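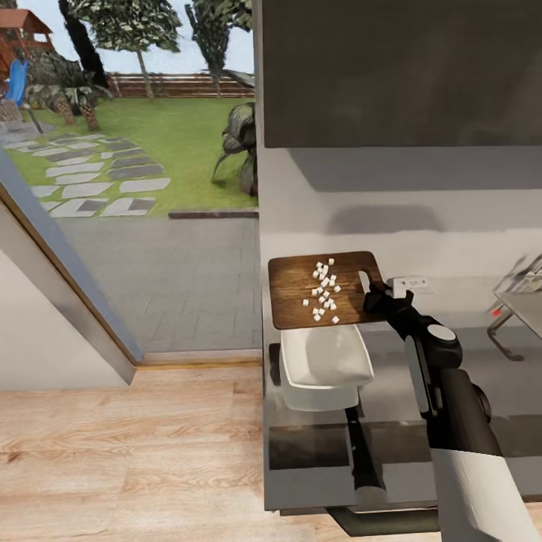 How long should I wait after fitting my wig before I wash it?
Give it 48 hours if you've used glue, and a full day if you've used tape. If it's held on with the clips and the elastic band only, you can take it off and wash it whenever you fancy.

Section 3: Washing and resetting your Zekley lace front

I've washed an awful lot of these on my own bathroom sink, so what follows is how I do it at home (the leaflet in the box is shorter and skips the drying, which I think is the bit people get wrong!). It covers the Sukau and the Chong. If you have the older Irkville cap, read the note at the end first.

You will need: a wide-tooth comb, sulphate-free shampoo, conditioner, two towels and a wig stand.

1. Take the wig off and remove every scrap of tape or glue from the lace. Go slowly with the remover and let it sit.

2. Comb the hair through dry, starting at the ends and working up towards the cap.

3. Fill the basin with lukewarm water and stir in a capful of shampoo. Lower the wig in with the hair all facing the same way and press it gently - no scrubbing, no wringing.

4. Rinse under the tap from the roots down until the water runs clear.

5. Work conditioner through the lengths only. Leave it for 3 minutes, then rinse with cool water.

Caution: Keep conditioner off the knots at the base of the cap. It loosens them, and you'll get shedding along the parting.

6. Lay the wig on a towel, fold the other one over it and press. Move it to the stand and let it dry by itself, usually overnight.

7. Once it's completely dry, reset the style. I use tongs at 80 degrees on the baby hairs and a bit warmer on the lengths, always with heat spray on first.

Caution: Never use hot tools on the synthetic Chong fringe. It will frizz and you can't bring it back.

Note: My friend Sutrisno Setiawan blow-dries his on a cool setting when he's in a rush, and it comes out lovely. I'd still keep the dryer well away from the lace.

Note for Irkville owners: the elastic in caps sold before last November is glued at the ears, so sponge that area clean and keep it out of the basin. Newer ones are stitched and can go straight in.

Wash again after 10 to 12 wears, or sooner if you use a lot of spray. Storage is in Section 4.

Last updated August 2025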